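CPU socket (load-frame type) 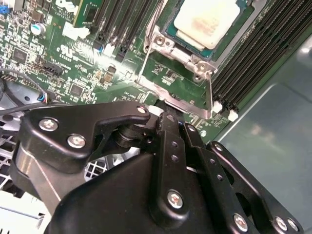
A CPU socket of the load-frame type is a mechanical and electrical connector which holds a processor on a motherboard without solder. The processor lies on a field of small contacts inside the socket and is pressed down by a hinged metal frame, which is kept closed by a lever. The whole assembly consists of the socket body, the load frame, the hinge bracket, the retention lever and the screws that hold these parts to the board. On a green server motherboard with the frame open, the processor can be seen already resting in its dark socket border, with the pale metal of the heat spreader on top and the teal-green substrate showing at its lower edges. The hinge bracket beside it is silver and is fastened by two round screws, one toward each end. In this position the processor is placed but not held, and the board should not be turned over or moved from the table.

Terminology

The word "socket" is used in two ways. In the strict sense it means only the plastic body with its contacts. In everyday speech it means the full assembly, including the metal parts. The frame is also called the load plate, and the lever is also called the load lever. Repair manuals are not always consistent in this, and a reader who orders a spare part should compare the shape of the part and not only the name. The processor together with its substrate and heat spreader is called the package.

Socket body

The body is a flat piece of molded plastic with a raised border. The border guides the package into its place and protects the contacts from the side. In land grid array sockets the contacts are thin springs which stand up from the body, and the package has flat pads on its lower side. The springs bend very easily. A contact which has been touched by a finger or by a tool may lose its height, and then the memory channel or the expansion slot connected to it can stop working, while the rest of the computer runs normally.

One corner of the package has a small mark, usually a triangle, which must agree with the mark on the socket or on the board. Many packages have also notches in the edge of the substrate, so that they lie flat in one orientation only.

Load frame and hinge bracket

The load frame is a four-sided piece of sheet metal with a large opening in the middle. When it is closed, its inner edges press on the heat spreader or on its shoulders, and the top surface stays free for the cooler. The sides of the frame do not need to have the same width. The bar opposite the hinge is often wide and flat, and the arms which connect it to the hinge can be thin.

The hinge bracket is fixed to the board with screws that pass into a metal plate on the back side. This back plate takes most of the force and prevents the board from bending. If the bracket screws are loose, the pressure on the contacts is uneven.

Retention lever

The lever is a bent steel wire which runs along one side of the socket. In the closed position its end is kept under a small hook. Most sockets have one lever, but some larger designs have 2, which must be opened and closed in a fixed order. The order is commonly printed on the metal. Lifting the lever through nearly 90 degrees is enough in many designs to release the frame, and in others the lever goes further back.

A certain resistance in the last part of the movement is normal -- new owners often think that something is breaking. If the resistance comes at the beginning, the package is probably not lying flat and the frame should be opened again.

Heat spreader

The heat spreader is a metal lid over the silicon. It carries the heat to the cooler and protects the silicon from pressure. Before a cooler is mounted again, old thermal paste is removed with a lint-free cloth and isopropyl alcohol. Marks on the surface can be paste, oxidation or traces of handling, and a light discoloration has normally no effect on cooling.

Cleaning should be done with the frame closed, so that no liquid reaches the contacts. The Aksoy repair course, in its bench notes edited by Canan Yazıcı, recommends to put the alcohol on the cloth and never directly on the metal.

Covers and transport

An empty socket is protected by a plastic cover. The cover should be kept after the first installation, as many sellers do not accept a returned board without it. The spare parts supplier Vilum lists covers by socket family, and Osel sells them in mixed bags for workshops.

Common faults

The most frequent fault is bent contacts. They can sometimes be straightened with a fine needle under magnification, but the result is uncertain. Other faults are a bent lever, a stripped bracket screw, and dust or paste inside the socket border. Şengül Kaplan, in her handbook for board repair, advises to photograph the contacts before any attempt, and to compare the rows afterwards at a low angle of light.

See also

Thermal paste
Back plate
Land grid array
Motherboard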